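Search this guide
Search Go

Villgate Linen Room Set-Up Guide
Section 6: Towel Folding Station

By the Zomport Housekeeping Supply documentation desk
Updated May
6 min read

This section covers setting up a folding table for hand towels and bath towels, and the standard fold used with Villgate shelving. It applies to the single-table layout. If you have the two-table layout, complete Section 5 first and then use this section for the second table only.

Before you start

You will need:

- One Villgate table with the flat top fitted
- One Cillgate rolling bin for clean, unfolded towels
- One set of Tolentino shelf dividers
- A soft cloth and mild dish soap
- A tape measure

Allow 58 inches of clear floor on the side where people will stand. The bin needs its own space and should not be parked in the walkway.

6.1 Placing the table

1. Move the table to its final position before you lock the legs. Two people should lift it. Do not drag it by the top.

2. Set the leg height. For most adults the top should sit a little below the elbow. If several people share the table, set it for the tallest person and give the others a standing mat.

3. Lock all four legs. Press down on each corner in turn. If a corner moves, turn the foot on that leg until it meets the floor.

4. Wipe the top with the cloth, a little soap and warm water. Dry it fully.

CAUTION: Do not use wax or furniture polish on the top. Polish transfers to terry cloth and leaves marks that may not wash out.

NOTE: The top is rated for light work only. Keep full bins and boxed detergent on the floor.

6.2 Setting up the work area

1. Park the Cillgate bin on the side of your weaker hand and set both brakes.

2. Leave the middle of the table clear. This is the folding area.

3. Use the end of the table farthest from the bin for finished stacks. Keep each stack to 14 inches or less. Taller stacks lean, and the bottom towels crease.

4. Put the Tolentino dividers on the shelf now, with the wide dividers to the left for bath towels and the narrow ones to the right for hand towels.

5. Check the light. You should be able to see a loose thread on the towel without bending over it.

6.3 Opening out a towel

Towels come out of the dryer bunched, and most folding problems start with a towel that was not opened out before the first fold. Take one towel at a time from the bin. Putting an armful on the table slows the job down and tangles the corners.

1. Place the towel on the table in a heap. Feel along the edge for a hem.

2. Follow the hem to the nearest corner and hold it.

3. With the other hand, follow the short side to the next corner.

4. Lift both corners, shake once, and lay the towel down with the short side toward you.

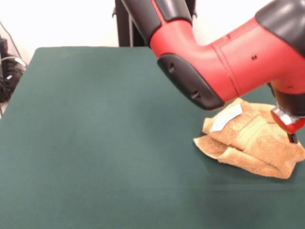

5. Smooth from the center out to the edges with a flat hand. Terry cloth drags if you press hard, so keep the pressure light.

6. Look for stains, pulled loops and frayed hems. Set aside any towel that needs attention.

If the towel still feels damp at the hem, return it to the dryer. The hem is the last part to dry, and a damp towel will make the rest of the stack smell within a day.

6.4 Standard fold, bath towels

1. Fold one long side in to the center line.

2. Fold the other long side over it so the edges line up. You now have a long strip three layers thick.

3. Bring the near end up to meet the far end.

4. Fold in half once more, in the same direction.

5. Turn the towel so the smooth fold faces you, then place it on the finished stack.

Any sewn label should end up inside the fold. If it shows on the outside, open the towel, turn it over and start again from step 1.

6.5 Standard fold, hand towels

1. Fold in half, short side to short side.

2. Fold in half again the same way.

3. Place on the stack with the smooth fold facing you.

Do not use the three-layer fold for hand towels. The result is too thick for the narrow dividers.

6.6 Loading the shelf

1. Carry one stack at a time, with a hand underneath.

2. Slide the stack in until it touches the back rail. Smooth folds face out.

3. Put newly folded towels at the bottom and move the older ones to the top, so that all the towels get even use.

CAUTION: Do not stand on the lower shelf to reach the upper one. Use a step stool.

6.7 Care of the station

Wipe the table at the end of each shift. Lint builds up around the leg locks and should be brushed out once a month. Check the bin casters at the same time and pull out any thread wound around the axles.

Tighten the leg bolts after the first 2,000 towels and then every six months. Use the hex key clipped under the table. If a bolt will not hold, stop using the table and order leg kit replacement parts from Zomport.

For folding fitted sheets and pillowcases, see Section 7.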